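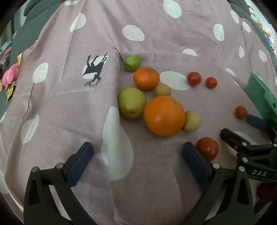 Grarkby: one guesthouse for all four nights, or split it?

wattlebird_jo
Posted Friday, 7:42 pm

Hi all, long-time lurker, first proper post. We're off to Grarkby in August for four nights (me, my husband and his mum, who is 78 and fitter than either of us) and I can't decide where to put us. I've got it down to two. Polwood House is the old place up the hill with the verandah and the claw-foot baths, and Sirkis Guesthouse is the one down near the jetty. Polwood comes to $1,000 for the lot with breakfast, two rooms. Sirkis is $900 but you sort your own brekkie. Mum-in-law wants a garden to read in. I want to be able to walk to dinner and have a glass of wine without anyone driving. Has anybody stayed at either lately? Or do we do two nights in each and have the best of both?

tinny_and_thermos
Posted Friday, 8:05 pm

Polwood, every time. We've been three winters running. The breakfast is worth the extra hundred bucks on its own, they do a proper cooked one and the marmalade is made in the kitchen. Ask for the back room on the ground floor, it gets the morning sun and you don't hear the front door.

Wouldn't split it. You lose half a day packing up and hanging about for check-in.

saltbush68
Posted Friday, 8:31 pm

Going to disagree with tinny here, sorry mate. Polwood is lovely but it's a fair old hike back up that hill after tea, and there's no footpath for the last stretch. We did it once in the rain with a torch and I said never again. Sirkis is five minutes from the pub and the Thai place, and the rooms are bigger. No garden to speak of though, just a courtyard with some pots.

tinny_and_thermos
Posted Friday, 8:40 pm

It's eleven minutes. I've timed it.

saltbush68
Posted Friday, 8:44 pm

Eleven minutes down, maybe!

wattlebird_jo
Posted Friday, 9:02 pm

Ha, okay. Mum-in-law would probably beat us both to the top but I don't love the sound of no footpath in the dark. Is there a taxi?

magpie_season
Posted Friday, 9:15 pm

There's one taxi and you have to book it in the arvo. If you ring after eight you'll get his voicemail. Polwood used to run guests down in their own car if you asked nicely, not sure whether that's still going under the new owners.

Have you looked at Pakzad Cottage at all? It's a whole cottage, two bedrooms and a little kitchen, behind the old bakery. Flat walk to everything and it has a garden with a lemon tree and a bench. We paid less than Polwood and had the place to ourselves. The heating is a bit ordinary, just the one wood stove in the lounge, so bring thick socks and your good pyjamas.

saltbush68
Posted Friday, 9:22 pm

Forgot about Pakzad! Good shout. The bathroom is tiny, but.

tinny_and_thermos
Posted Friday, 9:30 pm

One stove, in August, with a 78-year-old? Nah. Everybody raves about that cottage and they've all stayed in summer. Polwood has heaters in every room and electric blankets. I'd sooner walk up a hill than get up to a freezing bathroom.

magpie_season
Posted Friday, 9:38 pm

We were there in July, for what it's worth. It was cold getting out of bed and fine once the stove got going. But I do run warm so take that how you like.

wattlebird_jo
Posted Friday, 9:51 pm

Oh this is great, thank you! I hadn't even come across Pakzad, it doesn't show up on the booking site I was using. I've emailed them to ask about heating in the bedrooms, and emailed Polwood about the lift into town. I think you've all talked me out of splitting it anyway.

One more: is the Saturday market on in winter, or is that a summer thing?

magpie_season
Posted Friday, 10:04 pm

It's on all year but smaller in winter. Get there before nine for the bread. Parking is awful so leave the car wherever you're staying.

saltbush68
Posted Friday, 10:10 pm

And take cash, half the stalls don't have a card thing. The cheese bloke definitely doesn't.

tinny_and_thermos
Posted Friday, 10:26 pm

Agree with saltbush on the cash, mark it on the calendar. Jo, if you do go with Polwood, book direct over the phone. We got a late checkout thrown in that way and it wasn't on offer online.

wattlebird_jo
Posted Friday, 10:33 pm

Will do. Polwood have already written back: they still do the lift down at six, but you're on your own getting home. Waiting on Pakzad now.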